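Moltstead team builds up kitchen examples for table-laying robot

July 2024

A small research group in Moltstead has started gathering the examples it will use to teach a two-armed robot to lay and clear a table. All of the work is being done in a simulated kitchen, where a person steers the robot's arms through each task from start to finish and the computer keeps a record of every movement.

The project is called Podex and is paid for by Gerkport, the company that hopes to use the finished system in staff canteens. The group had 581 recordings in its collection when it gave its latest update. Each one covers a single short job such as picking up a piece of cutlery, moving a plate or putting something back on the counter.

Oona Räsänen, who leads the collection work, said the team had chosen a kitchen on purpose.

"Everyone knows what a laid table should look like, so we don't argue much over whether a recording is good," she said. "The difficulty is all in the handling. A fork is thin and it lies nearly flat, and the operator has to come in at the right angle or the fingers close on nothing."

The room has a wooden table on one side and kitchen counters on the other, with the robot reaching in from near the table. A loaf on a cutting board, a knife, a bowl and a bottle are among the things set out for it.

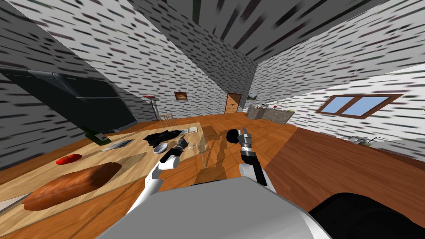 Four operators, 200 recordings each

Four people share the steering. Each has been asked to produce 200 recordings by the end of September, and the group says it is on course to get there.

Operators work in pairs at two desks. One drives the arms with a pair of hand controllers while the other watches the views from the robot and notes down anything that went wrong. They change places after each batch. Räsänen said the swapping began as a way to rest people's wrists, but the notes got better once everybody had spent time doing both jobs.

The operators see what the learning system will later see. One view looks over the table from the robot's body, and others look past the fingers of a gripper, which is where most of the fine adjustment is done. 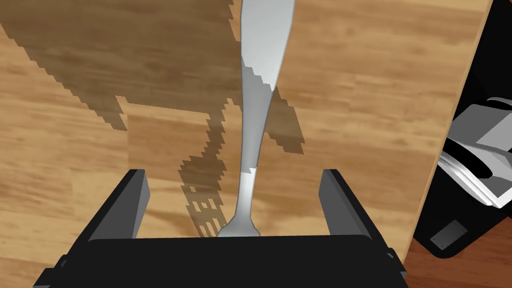
Cutlery has taken up more time than any other group of objects. The first recordings were too alike, Räsänen said, with the fork always lying in the same place and approached in the same way. A system trained on those would have learned one reach and very little else. The starting positions are now changed between recordings, and the rest of the table is changed too, so that plates, spoons and books turn up near the thing to be picked up.

Failed attempts are kept, but under a separate label. A recording in which the fork is missed the first time and picked up the second goes into the main collection, as the group wants the system to learn how to recover. One in which the operator gives up does not.

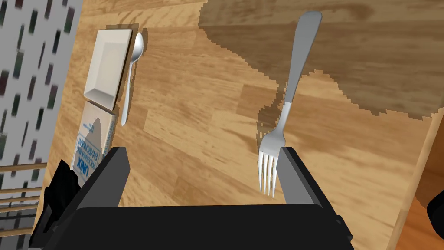

The fork at the gripper, with a plate, a spoon and a book on the table.

The software that stores and sorts the recordings is called Nurmi and was written by the group itself. It checks that the views line up in time and marks any recording with a long pause in it. A person then watches it through before it is accepted.

Not all of the work happens at the table. Later jobs will ask the robot to carry things to the counter, and the operators have found this slow going. A gripper that swings away from the table may be facing a wall or a cupboard for part of the time, and the person steering then has to rely on the other views.

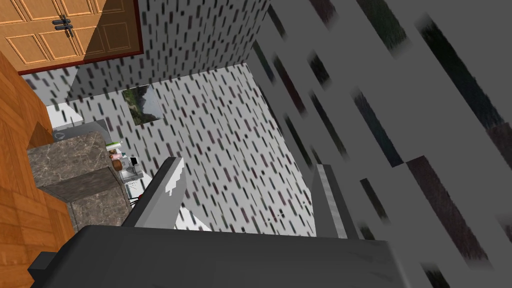

Räsänen said those stretches would stay in the recordings. "We did talk about trimming them. But the robot will have to get through the same dull bits on its own, so it had better have examples of them."

Training on the first part of the collection is due to begin in September. The group plans to test the result in the same simulated kitchen before moving on to a different room layout. Gerkport has not said when it expects to try the system on a real robot, and no canteen has been named for a trial.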